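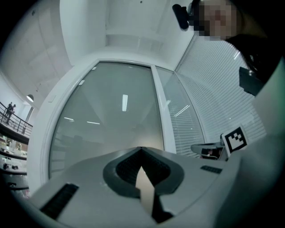
Repeindre une fenêtre en blanc passe pour un travail de débutant, et les fiches des magasins promettent toutes la même chose : un pot, un pinceau, un après-midi. Je n'y crois plus depuis mes deux premières, refaites l'année suivante. Le blanc est la teinte qui pardonne le moins. Sur un cadre blanc autour d'une vitre, dans une pièce elle-même presque toute blanche et très claire, la moindre coulure se repère depuis la porte, et un blanc un peu jaune à côté d'un blanc froid donne un air sale à l'ensemble. Comparez donc vos blancs sur place, contre le mur, et pas sous les néons du rayon.

Ce qui suit vaut pour une fenêtre en bois déjà peinte, côté intérieur. Pour le PVC, passez votre chemin.

Le lessivage

Les peintures dites « sans préparation » me laissent froid. Dardo Ledesma, qui a tenu un atelier de menuiserie pendant des années, m'a montré un battant peint avec l'une d'elles : le film se levait à l'ongle autour de la poignée, là où les doigts avaient laissé du gras. Lessivez, rincez deux fois, laissez sécher une nuit. Le rinçage compte autant que le reste et on le bâcle toujours.

Si la fenêtre est ancienne et que vous ignorez ce qu'il y a dessous, faites chercher le plomb avant de poncer. Pas après.

Le ponçage

Grain 120 sur les parties écaillées, 180 partout ailleurs. Il s'agit de matifier. Ceux qui conseillent de revenir au bois nu n'ont sans doute jamais décapé une moulure. Dépoussiérez à l'aspirateur puis au chiffon à peine humide, y compris dans la feuillure.

Le ruban de masquage

Utile, mais moins qu'on le dit. Il laisse passer la peinture dès qu'il est mal marouflé et arrache le bord si on l'oublie jusqu'au lendemain. Je le pose à 2 mm du mastic, pour que la peinture déborde légèrement sur le verre et ferme le joint. On retire pendant que la dernière couche est encore fraîche, en tirant en biais.

L'ordre de peinture

D'abord les petits bois s'il y en a, puis les traverses, puis les montants, le dormant pour finir. Commencez tôt, vers 8 h, de façon à pouvoir refermer le soir. Deux couches minces, avec le temps de séchage du pot et pas celui du vendeur. Un seul passage épais colle le battant au dormant, quoi qu'en dise l'étiquette « monocouche ».

Le pinceau

Un rond à réchampir, de taille moyenne. J'ai essayé le modèle biseauté que Domingo Medina recommande à tout le monde ; je n'ai pas vu la différence, sauf à la caisse.

Évitez le plein soleil sur la vitre. En septembre, chez moi, la lumière du matin suffit déjà à faire tirer l'acrylique trop vite et les reprises se voient.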